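Setting up the Wandale bin picking kit on an arm you already own

Updated November. Covers the Wandale kit from Fujimoto, the one with the two-finger gripper and the Flusura grasp software. Got the older suction-only kit? Different page, the wiring won't match.

What you need before you start

An arm, already mounted and tested by itself. A metal bin with flared sides. Clamps, blue tape, 4 mm hex key, zip ties, an air line if your version has the air fittings. Allow an afternoon. Box says 3 hours and that's if your network behaves.

Step 1. Bin first

Put the bin where the arm can reach every inside corner without the wrist touching the rim. Jog it slowly to each corner, teach pendant in hand, speed way down. If the elbow locks up at the far corner, move the bin and not the arm base. Clamp it once you're happy. A bin that slides even a little will ruin the calibration and you'll spend an hour blaming the software.

Mark a spot on the table with tape for the calibration sheet. Corners only, don't tape over the printed pattern.

Step 2. Gripper on

Four bolts on the flange, cross pattern, snug and then tight. Fingers go on after, the clear ones are easy to scratch. Check that they meet square at the tips. If one sits lower then the other, loosen the carrier and shift it, don't bend the finger!!

Step 3. Hose and cables

Where most people go wrong. The wrist needs slack, lots of it. Run the hose along the arm, leave a loop at the joint, then turn the wrist to both limits by hand-jog before you tie anything down. Wires to the fingers last. Keep zip ties loose until after the first test picks.
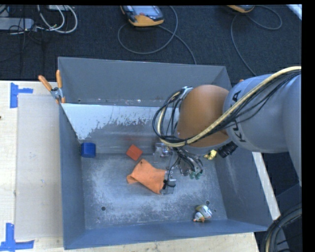 Mixed test load in the bin — two blocks, a cloth and a small toy.

Step 4. Calibrate

Lay the sheet flat inside the taped corners. Start Flusura, pick Cell, then New, then Calibrate. It wants 12 poses. Make them different from each other, tilt the wrist, a bunch of nearly identical views gives you a pass message and bad picks. Error number should come out under 3. Ours usually does on the second try.

Then touch off the bin floor. Slow. Set the floor height a hair above the real one or the fingers will scrape.

Step 5. First picks

Start with one hard block. Just one. Speed at the lowest setting, hand near the stop button. Watch where the fingers close. Off to the same side every time = calibration, go back to step 4. Off in random directions = lighting, usually glare from a shiny bin.

Once blocks go OK, add something soft. Cloth needs the force setting lower and the close distance all the way in, otherwise the software decides it missed and drops it. Small round things are the hard ones, they roll toward the walls. Turn on Wall Approach under the Grasp tab and set it to medium.

Step 6. Leave it running

Let it do 500 picks, moving things back into the bin at random. Log everything. The Flusura report splits out misses, drops and wall stops. Lots of wall stops means your bin edges are entered wrong, measure again at the inside of the rim and also at the floor, flared bins need both.

Is the kit worth it?

Mostly yes. The gripper is solid and the grasp software is good with blocks straight out of the box. Cloth took us around a day of fiddling. The manual is thin on cable routing (hence this page) and the cell file doesn't save unless you hit Save twice, which Fujimoto says is fixed in the next version. We bought ours through Vanier, spare fingers came in the same box. Order an extra pair anyway.

Known problem — if Flusura hangs at "waiting for arm", close the pendant program, restart the controler and open Flusura last. Order matters.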